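# About Voltham

Voltham shapes and finishes small solid wood goods for the hand: palm rests, drawer pulls, paperweights, lids, stoppers, and the rounded pieces we sell under the Trekis name. We have 19 employees. All shaping, sanding, coating and polishing is done in one building, on one floor, which we have leased from the Tabrizi family since the shop opened.

Most of our work is contract work. A furniture maker, a museum shop or a toy company sends a drawing or a sample, and we return finished parts. The rest is our own catalog, which currently lists 39 shapes. Contract customers may order from the catalog, and catalog shapes may be altered to a drawing for a setup charge.

## What we make

The parts have a few things in common. They fit in one hand. They have few or no flat faces. They are finished on every side, including the side that a customer may expect to be glued down or hidden, unless the drawing tells us to leave it bare.

Curved parts are harder to finish than flat ones. A flat panel can be sanded in one direction with even pressure. A rounded part presents long grain, end grain and everything in between within a short distance, and each takes stain and topcoat at a different rate. End grain drinks finish. Long grain holds it at the surface. If both are treated the same way, the ends turn dark and dull while the sides stay pale and shiny. A large part of our process exists to keep that difference small.

We don't try to remove it completely. Banding in the grain is part of the product, and customers who need an even color from end to end are better served by paint, which we also apply, or by molded parts, which we do not make.

## The Trekis shapes

Trekis started as a set of practice forms. Yasmine Gaber, who founded the company and still runs production, cut them from offcuts to train new sanders, and visitors kept asking to buy them. They went into the catalog the following August.

The forms are simple outlines with rounded edges. Some are close to an egg, some are closer to a wedge with its corners taken off. Several have a hollow, which may serve as a thumb rest, a socket for a peg or a seat for a cord, depending on the order. The catalog sheet for each shape gives its length, width, thickness and the depth of any hollow, together with the tolerance on each.

A shape that narrows toward one end needs more care than one that is even all around. The narrow end heats up faster under the sander and is easily taken too far. It also gets handled most, and a flat spot there is found by touch before it is seen. We shape the narrow end last and sand it by hand at every grit.

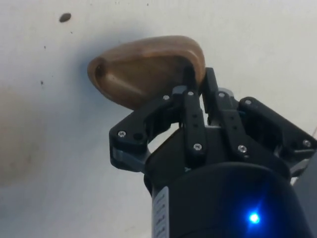
*Brown banded grain on a teardrop outline, with the small hollow at the narrow end.*

Gloss is judged at the rim, where a curved part gives back a narrow line of light. On a well-leveled surface the line runs without breaks. Ripples in it point to uneven sanding, and small dull gaps point to dust or to a coat that was rubbed through. We find this more useful on curved work than a meter reading, because the meter needs a flat area larger than most of our parts offer. Meter readings are taken on flat test blocks coated in the same batch and are supplied on request.

## How the work moves through the shop

Work passes through five stations. Each batch travels with a paper card, and the person at each station signs it before the batch moves on.

1. **Blanking.** Boards are checked for moisture, cut to rough size and marked for grain direction. Knots and splits are cut out. Small pin knots are allowed if the drawing allows them.
2. **Shaping.** The outline is cut on the band saw and rounded on the drum. Hollows are bored and then opened up with a round-nosed cutter.
3. **Sanding.** Coarse and medium grits are run by machine. Fine grits are done by hand, with the part dampened and dried between grits so that raised fibers can be taken off.
4. **Coating.** Sealer goes on first, then topcoats. Matte work gets fewer coats than gloss work. A full gloss finish takes up to six.
5. **Polishing and inspection.** Parts are leveled, buffed, wiped, checked against the card and wrapped.

A batch that fails inspection goes back to sanding, not to coating. Adding a coat over a fault usually makes the fault easier to see. The card stays with the batch, so a reworked batch carries both sets of signatures. Cards are filed by order number and can be copied for the customer.

Hollows get their own line on the card. Finish runs into a hollow and pools there, and a pooled coat stays soft long after the outside is hard. We spray hollows lightly, turn the part over and leave it opening-down on a pin rack. On very small hollows we wipe the finish in with a cotton swab. The inside will look darker than the outside in any case, partly from shade and partly from exposed end grain, and we ask customers to approve a sample before the run if the inside color matters to them.

## Materials

We use maple, cherry, walnut and ash as standard. Other woods are accepted if the customer supplies them, with enough extra to cover setup pieces. Boards rest in our rack until their moisture reading holds steady. We do not put a fixed number of weeks on this, as thick boards and damp seasons take longer.

Stains are water-based. The standard clear finish is Jasten, a hard wax oil that we mix on site to our own recipe and which builds to a medium shine. For full gloss we spray a clear lacquer instead. The two cannot be combined on one part. Jasten can be renewed at home with a cloth. Lacquer can't, and chipped lacquer parts should come back to us.

We keep a retained sample from every contract batch. Samples are stored in closed drawers, away from daylight, because cherry darkens and walnut lightens when left out. When a customer reorders, the new parts are compared with the retained sample, and if wood color has drifted noticeably from the first order we send a photograph before shipping.

## Inspection

Parts are inspected against a plain light background under a fixed lamp, and then by hand with the lamp off. The second check catches more. Inspectors run a thumb along the rim, across both faces and into any hollow, and set aside whatever catches.

The following are treated as faults:

- sanding scratches visible at arm's length
- flat spots on a surface drawn as a curve
- runs, drips or pooled finish
- grit trapped in the coat
- a hollow that is off center by more than the drawing permits

The following are not:

- light and dark bands in the grain
- a change in band width from one part to the next
- a darker tone at the ends or inside a hollow
- slight color differences between boards

This list is printed on the back of every quote. Most of the complaints we used to receive concerned items from the second group, and sending the list out early has reduced them.

## People

Yasmine Gaber trained as a pattern maker before starting Voltham and designed most of the catalog. She reviews every new drawing herself. Questions about wall thickness, hollow depth or grain direction will normally be answered by her — drawings that cannot be made as shown are returned with notes in red and a suggested change.

Everyone on the floor learns sanding first, including those hired for coating or for the office. New employees work through the Trekis forms in order, from the roundest to the most pointed, and move to paid orders when their forms pass inspection without rework. People take different amounts of time over this and we do not publish a target. Several of our sanders have also learned blanking, which lets us move people across when a large order arrives all at once.

We do not run a night shift. Coated parts are left alone overnight with the doors shut and the fans on low, and we would rather have nobody walking past them.

## Orders and samples

Send a dimensioned drawing or a physical sample. If you send a sample, please tell us whether we are to copy it as it is, wear included, or restore it to what you believe was the original outline. We have been caught out by this with old drawer pulls.

Quotes state the wood, finish, tolerance, quantity and ship date. Setup is charged once per shape and is not charged again on reorders, provided the drawing has not changed. We make a first piece for approval on every contract order and hold the batch until it is signed off in writing.

Single pieces are available from the catalog only. The catalog is also the easiest way to compare finishes: order one shape in Jasten and the same shape in lacquer, and handle both for a few days before deciding.

Visits are possible by arrangement. Wear closed shoes. The coating room is closed to visitors while spraying is under way, but the sanding benches and the sample drawers can be seen at any time during working hours.

Page last revised 2019-12-12.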